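The Gauge That Runs on Envelopes

Economists who want to know how small manufacturers are feeling have two choices. They can wait for the official output figures, which arrive late and get revised twice, or they can call Lajos Sárközi, who has spent 11 years asking workshop owners the same four questions and writing down the answers with a pencil.

His survey, the Istach Index, goes out every month to 4000 firms. In March, 2405 of them wrote back, a response rate that would make a pollster weep. Sárközi puts it down to the prepaid envelope. "People hate to waste a stamp," he says, "even mine."

The March reading was glum in a familiar way. Order books were thinner, prices paid for parts were up, and 20 percent of owners said they planned to hire in spring, which is what 20 percent of owners say every spring. Whether they ever do is a question the survey has declined to ask.

What moved was inventories. Firms spent last year stocking up on everything from bearings to cardboard, convinced that shipping was about to get worse. Shipping got slightly better. Now the shelves are full, the credit lines are too, and purchasing managers have discovered a sudden interest in using what they already own. Marulanda, a mid-sized supplier of fasteners, told the survey it hadn't placed a large steel order since fall. Under "comments" it wrote "see shelves."

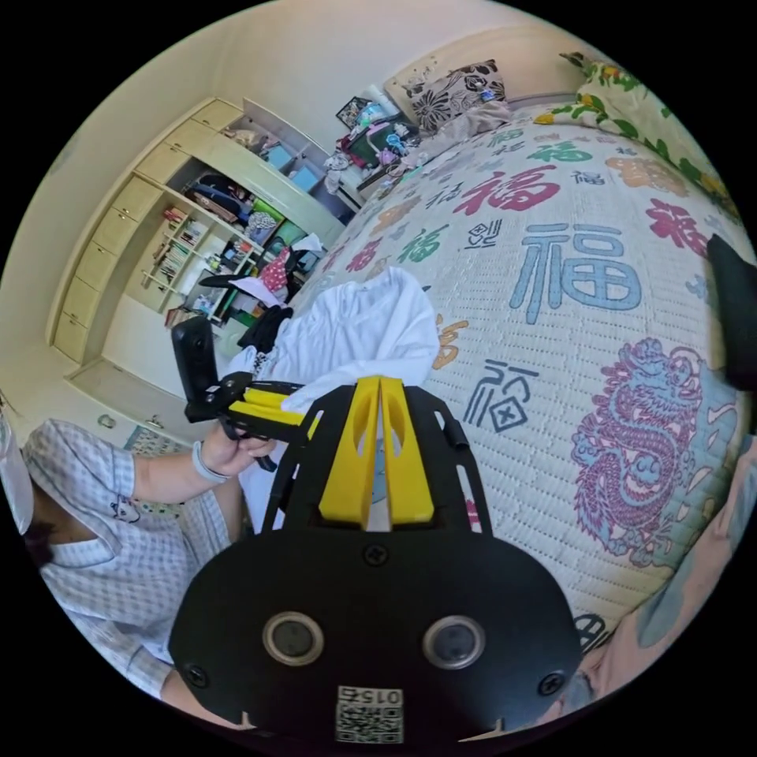

What the banks make of it

Preranow, a regional lender, reads the inventory line before anything else, on the theory that a firm sitting on stock will soon be asking for an extension. Its rival Dokia prefers the hiring question and is, by its own account, disappointed every summer.

Sárközi takes no side. He has April's envelopes to stuff, and the price of postage has gone up again, a development his index doesn't cover.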